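Chapter 7
Hand-Held Grippers: Building a Matched Pair in a Shared Workshop

Learning goals

After studying this chapter, the reader should be able to:
Explain why the two grippers of a pair are built from one set of drawings.
Mount a marker block so that it does not shift in use.
Check finger travel and record the result in the build log.
Prepare a room for a first two-handed trial.

Key terms: finger pad, jaw opening, marker block, build log, matched pair

7.1 The Build in Outline

The earlier chapters dealt with single tools that are clamped to a bench. This chapter turns to tools that are carried. A hand-held gripper has the jaw of a robot but is moved by a person, and its motion is recorded so that a robot arm can later be taught the same task. The design followed here is the Perkitz pair, drawn by Anselmo Huamán and first built by members of the Preria shared workshop. A complete pair can be made with the tools found in most such workshops.

The builder should read the whole chapter before cutting or printing any part. Several steps in Section 7.3 depend on choices made in Section 7.2, and a marker block that has been glued in the wrong place can seldom be saved.

The jaw is the part of the tool that the user watches most closely. Both fingers must meet at the center line, and both must open by the same amount. A finger that lags will push an object to one side before it is held.
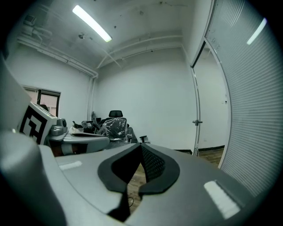
Figure 7.1 The padded fingers of one gripper, with a second device and its square marker to the left.

The finger pads are treated as wearing parts. In the Preria build, pads were inspected after every 500 closings and replaced after 1,000. Other workshops may set their own limits, provided that both grippers of a pair are given new pads on the same day and that the change is entered in the log.

7.2 Markers and Their Mounting

Each gripper carries a marker block printed with bold black patterns on white. Software finds the pattern in a video image and works out the position and angle of the tool. The patterns on the left and right blocks must differ. If they are the same, the software cannot tell one hand from the other.

The block is fixed to the body and never to a moving part. Its printed faces should be flat, clean and free of gloss. Tape must not be placed over a pattern, even for a short trial. When the tool is held in a normal working grip, the user's sleeve and wrist should leave the printed faces in clear view.
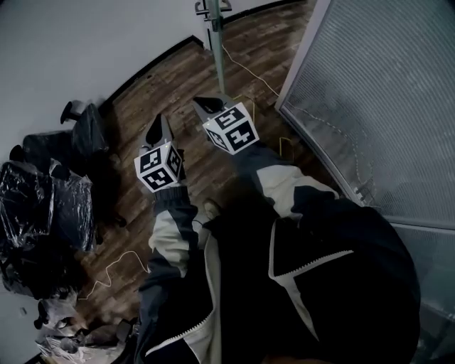

Maya Khoury

The trial position is simple. The user stands with both arms forward and the jaws pointing away from the body, then looks down at the two marker blocks. Cables on the floor should be noted before the user takes a step, and they should be moved aside if they cross the walking path. The user then opens and closes each jaw in turn, first slowly and then at working speed, while a partner watches the recorded view.

Review task: Copy the log headings from Appendix B and complete one line for each gripper before going on to Section 7.3.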